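The cell at Zodenen handles small electrical parts: push-pull solenoids, round circuit boards, whatever the week brings. We talked to the technician who looks after it on Tuesday, October 11, 2022, while the arms were working. She asked us to leave her name out.

She starts each shift with the fingers. "I look at the tips before I look at anything on the screen," she said. "If an edge is chipped I run my thumb over it and decide. A rough top I can live with. A rough gripping face I can't."

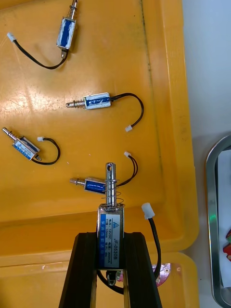 The solenoids are harder on her than the boards. Each has a lead with a plastic connector, and the lead goes where it likes. "You grip the metal body, never the coil label and never the plunger. Then you wait for the wire to stop swinging before you move sideways." She added that pause in April, after a connector caught on a tray rim and pulled a part out of the fingers. It cost her 2 days of checking.

Spare fingers come from Flendov, and she keeps 2 sets in a drawer. Changing a set takes her 22 minutes, including the test grips.
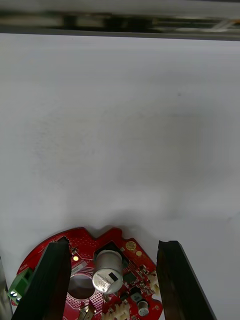
For boards she lowers the closing speed and teaches the approach by hand. "Anything tall on the board, a capacitor for instance, you have to know where it is. I bring the fingers down open, stop, look, and go down again."

The wrist camera gets a wipe with a dry cloth. She redoes its calibration every 800 cycles, a number she got from the Dimitriou line, where she worked before.
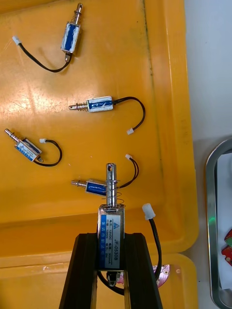
We asked what she would change. "The trays," she said. "They scuff, and then the light comes back at the camera differently. I've asked for matte ones." Povach has quoted for them, and she is still waiting on the order. Until they come she cleans the old ones on Fridays and turns the lamp down a little.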